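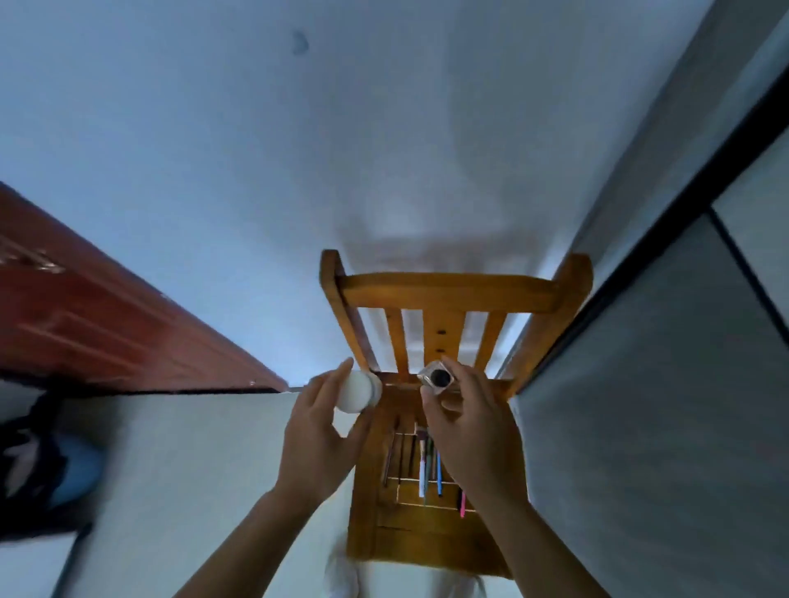
Sarita Bhatt
Redakteurin und Aufräumerin aus Leidenschaft, Flerix
Sprechnotizen, Fassung zum Mitlesen, 19. Sep. 2025

(Bild stehen lassen, kurz warten, bis alle sitzen.)

Hallo zusammen, schön, dass ihr da seid! Ich fange mit dem Stuhl an. Ihr habt bestimmt auch so einen, oder? Holz, honigfarben lackiert, ein paar Streben in der Lehne, und gesessen wird darauf bei mir so gut wie nie. Mein Stuhl ist die Zwischenstation für alles, was gerade keinen Platz hat, und mein heutiges Thema ist der Kleinkram, der darauf landet: Stifte, Pinsel, Döschen.

Angefangen hat es bei mir im August. Ich wollte eine einzige Schublade ausräumen (eine!) und saß am Abend immer noch davor. Eduard Hubáček hat mir damals geschrieben, ich solle doch einfach alles wegwerfen und neu kaufen. Eduard, falls du im Raum bist: nein.

(Lacher abwarten, falls einer kommt.)

Also, mein erster Tipp, und der ist ganz simpel: Nehmt eine Fläche, die ihr bald wieder braucht. Bloß nicht das Bett im Gästezimmer, da liegt das Zeug zu Weihnachten noch! Eine Sitzfläche ist wunderbar klein. Da passt eine Handvoll drauf, dann ist Schluss, und man muss erst mal entscheiden, bevor die nächste Handvoll kommt.

Zweiter Tipp: Langes zu Langem. Stifte und Pinsel lege ich alle in eine Richtung, ohne Lineal, nur so ungefähr nebeneinander. Auf dem Foto seht ihr das ganz gut, da liegen ein rosa Marker und ein schlanker blauer Stift ungefähr in dieselbe Richtung. Nach Farbe sortieren könnt ihr später, wenn ihr mögt, ich mag ja nicht. Und Achtung bei Latten und Ritzen, dünne Stiele verschwinden da gern. Ich habe schon mal einen Eyeliner unterm Stuhl hervorgeholt, den ich wochenlang gesucht hatte.

(Nächster Punkt langsam, da habe ich mich beim Üben verhaspelt.)

Jetzt die runden Sachen. Die sind mein Endgegner! Runde Dosen rollen, runde Deckel rollen noch besser, und in der Schublade wandern sie immer nach hinten. Deshalb nehme ich sie in die Hand, links eine, rechts eine, und vergleiche. Etwas Weißes, Zylindrisches auf der einen Seite, etwas Kleines mit dunkler Mitte auf der anderen, und dann die Frage: Gehört ihr zusammen? Wohnt ihr im Bad oder am Schreibtisch? Klingt albern, ich rede dabei wirklich laut mit den Dosen.

Dritter Tipp, der ist von einer Leserin: Pinsel nie mit den Borsten nach unten in den Becher. Ich hatte das jahrelang falsch gemacht, ihr könnt euch vorstellen, wie die aussahen. Liegend trocknen lassen, dann mit dem Stiel nach unten rein.

(Hier die Zahl bringen.)

Auf meinen Beitrag zum Stuhl kamen 269 Kommentare, und ich habe sie alle gelesen. Sehr viele von euch haben gar keinen Stuhl, sondern eine Treppenstufe. Eine Frau benutzt den Deckel der Waschmaschine, was ich großartig finde, solange die nicht schleudert.

Die Bechergrößen stehen auf dem Handzettel, bitte nehmt euch einen mit, ich will die nicht wieder nach Hause tragen. Und jetzt her mit euren Fragen, gern auch zu Haargummis, für die suche ich selbst noch eine Lösung.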